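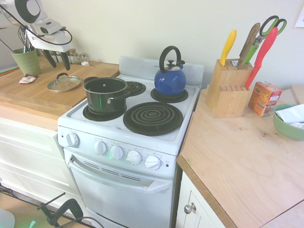 News > Council and Community > Housing

Search this site Enter keyword Go

Home energy grants to reopen for Colbridge and Kitevcombe households

05/12/2023

Households in Colbridge and Kitevcombe will be able to apply again for help with the cost of insulation, draught-proofing and heating controls, after the district council agreed to reopen its home energy grant scheme for a second round.

Applications will be accepted from February. The council has set aside enough money for 1000 awards across the district, and the most that any one household can receive is £4000. Owner-occupiers and tenants of private landlords may both apply. Tenants will need written permission from the landlord before any work is booked, and a form for this purpose will be included in the application pack.

The first round closed early when the fund was fully committed. A number of applicants in the Pickering Road area of Colbridge were placed on a waiting list at that time. The council has confirmed that these households will be dealt with first and do not need to apply again, although they will be asked to confirm that their details are still correct. Letters will be sent before the new round opens.

Several changes have been made to the rules. The earlier requirement for three written quotations has been reduced to 2. Loft insulation may now be topped up where the existing layer is thin or has been disturbed, whereas previously only lofts with no insulation could be considered. Secondary glazing has been added to the list of approved work for homes in the Kitevcombe conservation area, where the replacement of original windows is often refused. Any consent needed must be in place before the grant is paid.

Cookers, refrigerators and other household appliances remain outside the scheme. The council received many enquiries on this point during the first round and asks residents not to include such items in their quotations, as mixed quotations have to be returned and the application is delayed.

Surveys will be carried out by Tarnik, the contractor appointed for the first round, whose agreement with the council has been extended. The surveyor will visit by appointment only and will carry identification. No charge is made for the survey and residents should not hand over money or bank details on the doorstep. Anyone who is unsure about a caller should close the door and telephone the council's main number.

Decisions will normally be issued within 8 weeks of the survey. Work started before a decision letter has been received cannot be funded, even if the application is later approved. Once work is finished, the installer's invoice and certificate should be sent to the housing office, and payment will be made directly to the installer unless the household has already settled the bill.

A report to the council's housing panel noted that take-up in the first round was lower in Kitevcombe than in Colbridge. Paper forms will therefore be available at Kitevcombe library and at the village hall as well as online. Help with completing the form can be booked at the Colbridge housing office, and home visits can be arranged for residents who are unable to travel.

The full rules, including the income limits, will be published on the housing pages of this website in the new year.

Comments

hillside_resident
Pleased about the secondary glazing. We were turned down last time and the front bedroom is freezing from October onwards. Does it cover sash windows at the back of the house too, or only the ones facing the street?

M.T.
My landlord took four months to answer a letter about a gutter so I don't hold out much hope of getting a form signed. Could the council not write to them directly?

Kitevcombe Nan
Had mine done in the first round. The survey was quick and the lads who did the loft were very tidy. Clear your loft out first though, they won't move boxes for you.

oldpost52
What are the income limits? No use telling us in the new year if we have to get quotes now.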